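About Illex

Illex prepares printed street maps and folded visitor booklets for towns, transit offices and trade events. The company was established in Grovadbridge and continues to operate from a single building on Boros Street, where drafting, proofing and final inspection are carried out under one roof.

Each title begins with a street survey supplied by the client. Our drafting staff simplify the grid, assign block colors and place illustrations and advertising panels. Proofs are then reviewed on plain white tables, which make stray marks and uneven folds easier to find.

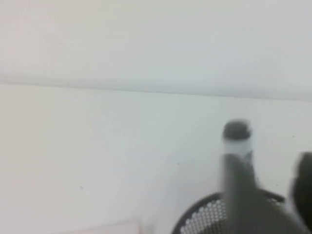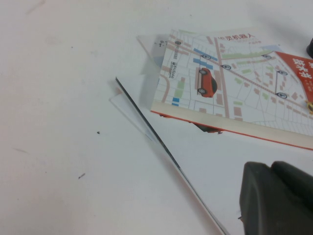

The minimum order is 100 copies. Standard runs are 3,000 copies, and reprints of an existing title may be requested at any time before the client's next survey is filed. Booklets can be prepared in more than one language, provided that the client supplies approved text.

The Tritent archive, maintained by Illex since its second year of business, holds 1,508 map titles as of Nov 1, 2018. Former clients may request a reference copy in writing. Original survey sheets do not leave the building.

Our front office receives visitors by appointment. It is closed for inventory during the last two weeks of December, and orders received in that period are entered when the office reopens.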